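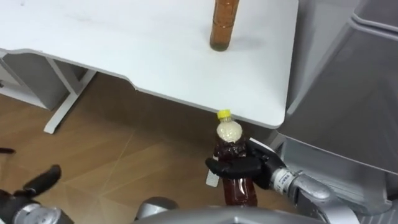

Two bottles of dark liquid at a white table, one with a yellow screw cap.

Kitchen Advice > Cupboards and Storage > Bottles

Storing and Handling Bottled Liquids at Home
Shared 200 times | 12 comments

The Flenstead Household Advice Service receives regular inquiries about sticky shelves, stained tabletops and bottles that foam over when opened. The following guidance applies to sauces, syrups, vinegars and soft drinks.

Moving bottles
Bottles should be carried upright, one in each hand at most, with the fingers closed around the middle. A bottle should not be lifted by its cap. Where the contents have foamed up toward the neck, the bottle should be left standing for 60 minutes before it is opened, and the cap then turned slowly over a sink.

Protecting pale surfaces
Dark liquids mark white tabletops quickly. Wipe the base of each bottle with a damp cloth before setting it down, and keep it well back from the edge, particularly at rounded corners, where the usable surface is smaller than it looks. Smudges may be removed with warm water and a drop of dish soap. Scouring powder dulls the finish and is not recommended.

Caps and labels
Screw threads should be rinsed and dried whenever residue is visible. Bottles of similar color are easily confused; a label giving the contents and the month of opening (for example, "malt vinegar, February") is sufficient. Unlabeled liquids of unknown origin should not be tasted.

Storage
Tall bottles belong at the back of the shelf and those in daily use at the front. Follow the maker's instructions on refrigeration after opening.

Text: Farah Tambunan. Reviewed by Anel Mnguni.

Contact | Copyright Flenstead Household Advice Service | Back to top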